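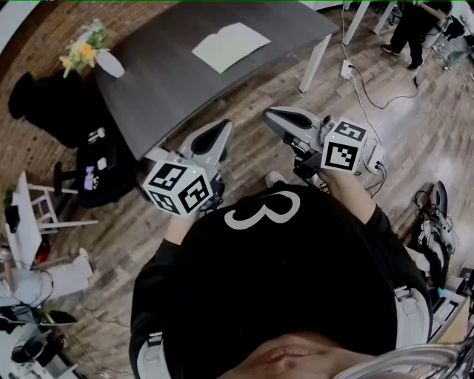 Tosstead library will lend tools from 14th July

The public library in Tosstead will start to lend household tools next to its books. The new shelf opens on 14th July in the former newspaper room, and every person with a valid library card can use it.

The idea came in March, when the library asked its visitors what they buy but almost never use. Many people wrote down the same things: a drill, a carpet cleaner, a long ladder, a sewing machine. The hardware shop Visser, on the market square, gave the first part of the collection, and the rest was bought with money from the town.

A tool can be taken home for 5 days. It is possible to extend the loan one time, if no other person has reserved it. Each card holder may have up to 3 tools at the same time. There is no fee, but for the larger machines the library asks for a deposit of 15 euros, which is paid back when the machine returns clean and complete. Sandpaper, needles and other things that wear out are not included, and borrowers must bring their own.

Reservations are made with Jodo, the same online system that is used already for the books. Persons who do not like to use a computer can ask at the front desk or call during opening hours. The ladder cannot be delivered, so it is wise to think about transport before.

For the bigger machines there is a short explanation at the desk, and a printed page with safety rules goes home in the box. Children under the age of 15 can only borrow together with a parent.

Also the village of Sketurard takes part. Its small branch library has no room for a shelf, but tools reserved there will arrive with the book van, which comes 2 times in a week. Returns go the same way, except for the carpet cleaner, which must be brought back to Tosstead.

The library still looks for garden tools in good condition. They can be left at the side entrance in the morning.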